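Search this site Search Type and press enter

The bottle on the floor is a decision somebody put off

I have shared floors with other people for most of my working life, first in a rented room at Skevulwood and for the last few years at Barard, where our unit has one long corridor and too many doors. My view on shared floors is simple. Anything that is on the floor should be on its way somewhere, and the person who sees it first should be the one who moves it.

That sounds stricter than it is. I don't mind mess on a table. A table is for work in progress, and a person can look at it and see what stage things have reached. A floor tells you much less. An empty bottle lying against a wall could have been there for a minute or for a week, and everyone who walks past assumes the first.

The usual answer is to write a rule. We had one at Barard, two pages, taped beside the sink in December. It covered bottles, tubes, instruments, paper, gloves and food. I read it once. I doubt the people who most needed it read it at all. A bin with a clean bag in it, standing where people drop things, did more in a month than those two pages did all winter.

I would put the bin on the open floor and accept that it looks untidy there. Most people hide it under a counter or behind a door, and then they are surprised when empties pile up where the bin ought to be. Mesh is fine. It weighs little and you can tell from across the room when it needs emptying. The bag should be big enough to fold well down over the outside of the rim. A bag that only just reaches will slide in with the first heavy thing, and then you are fishing.

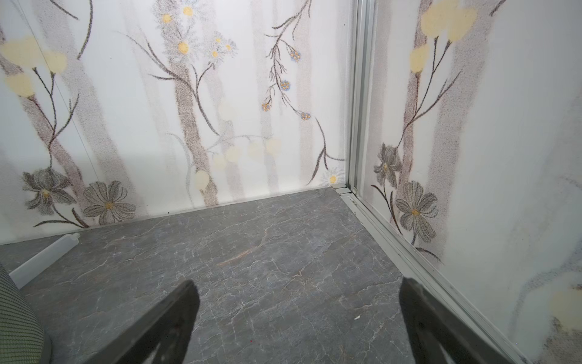
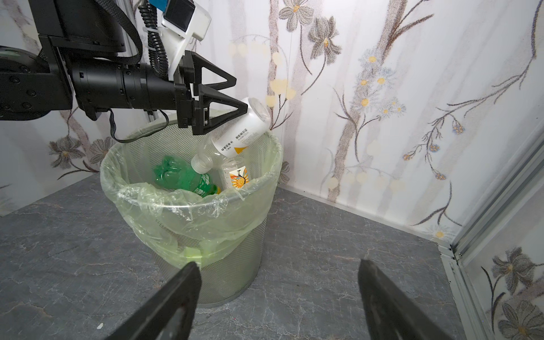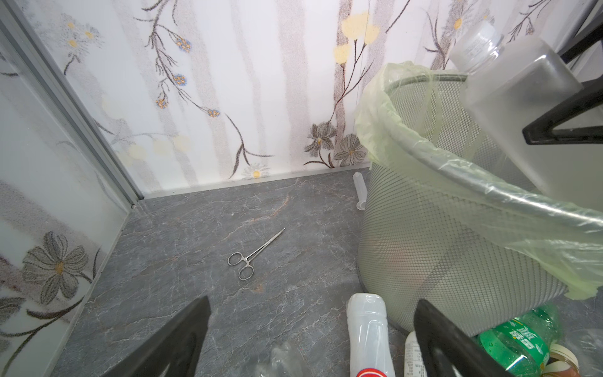
Benjie Javier

Bottles are the easy part. They are light, they are plainly empty or plainly full, and they go in neck first without much thought. If your building sorts plastic, keep one bin for bottles and nothing else, and screw the caps back on so the dregs stay inside. A bag of bottles with the caps off will leak down the stairs.

Tools are where I part company with the people who want everything cleared in one sweep. A pair of forceps on the floor is a different matter from a bottle on the floor, even when the two are an arm's length apart. The bottle is finished with. The forceps have to be picked up by the rings, looked at, cleaned properly and put back in the place they came from. If you are clearing quickly with a bag in one hand, small steel things go into the bag. I bought a replacement pair from Krajewska for exactly this reason, and it cost more than the bins did.

So I clear in two passes. The first pass is for tools and anything else that will be used again, and I do it with no bag in my hand. The second pass is for rubbish. It takes a little longer on paper. In our unit it has saved time, and I have stopped opening tied bags to look for things.

Small tubes belong to neither pass, and I don't have a good answer for them. They roll to the baseboard and stay there, and a clear one is hard to see on a pale floor. My habit is to finish by walking the edge of the room and looking only at where the floor meets the wall. If I can't tell what a tube has held, it does not go in the ordinary bin.

A friend at Clisosura disagrees with nearly all of this. Her position is that a floor should be cleared once, at the end of the day, by whoever is on the list, and that moving things as you see them only interrupts people. I understand the argument. I have also seen her list, and the same two names are on it most weeks. People stop looking down when they know it is another person's turn.

I would rather be interrupted. Bending to pick up a bottle takes a few seconds, and I was walking past it in any case. We took the two pages down from beside the sink and bought a second bin, and the sink wall now has a towel hook on it.

Contact | Copyright Benjie Javier, December 2019 | Back to top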